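Aasen Kitchen Program
Progress report, second period
Prepared for the Derkell Fund by Ragnvald Myklebust

1. Scope of the period

The grant covers the upkeep of shared kitchens in the Aasen and Drellen buildings and the written routine for clearing tables, sorting waste and returning items to storage. Work in this period was limited to tables and counters. Floors, ovens and extraction hoods are handled under the Stakov contract and are reported separately.

2. Work completed

The table routine was rewritten in August. The earlier version treated wiping as the first step, and crumbs were pushed under packaging and left at the rim of the table. The revised order is packaging first, then loose food, then a dry cloth, then a damp cloth. Round tables are wiped from the rim inward. Rectangular tables are wiped in strips from the wall side.

A total of 1056 table clearings were logged across both buildings. Of these, 95 were checked by a second person within the same hour. The check sheet has four lines: packaging removed, crumbs removed, surface dry, chairs returned. In 69 of the checked clearings all four lines were passed. The most frequent failure was crumbs. Surface dryness was second, mainly in Drellen, where cloths were being reused past the point at which they could absorb anything. Cloth stock there has been doubled.

Twenty cabinet doors had loose handles at the start of the period. All have been tightened. Two hinges in Drellen were replaced at the same time and charged to the repair line.

3. Waste sorting

Snack wrappers remain the main item found on tables after use. They are light and crumple small, and they are easily missed when plates are carried off. Under the revised routine they are picked up singly and go directly to the residual bag. They are not to be stacked on plates, as this was the route by which they ended up in the food bin. The food bin in Aasen was rejected twice by the hauler in the first period and has not been rejected since.

Bags hung below the counter were tried in place of a floor bin. They shorten the walk from the table and free up floor area — the drawback is that a full bag blocks the lower door behind it. The current instruction is to change the bag at half full.

4. Counters

Jars and the dish rack stay on the counter. Everything else is returned to a cabinet at the end of the day. Where a rack stands on a wooden board, the board is lifted and dried each evening. Utensils may be left in the rack overnight but must be put away before the morning clearing.

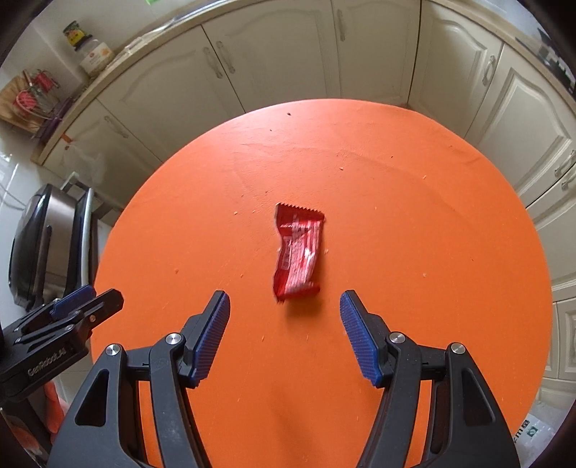

Counter labels are still incomplete. Cabinets in Aasen are labeled on the inside of the door, at the residents' request, and those in Drellen have no labels yet. The label text is agreed and printing is included in the next purchase order.

5. Budget

Spending is within the approved lines. Cloths are over plan and cleaning fluid is under, and a transfer between the two is requested. No change to the total is sought.

6. Next period

Second-person checks will continue on the same sheet, with the crumb line split into table center and table rim. Labels will be fitted in Drellen. A decision on hanging bags versus floor bins will be made once the two arrangements have been run side by side in both buildings.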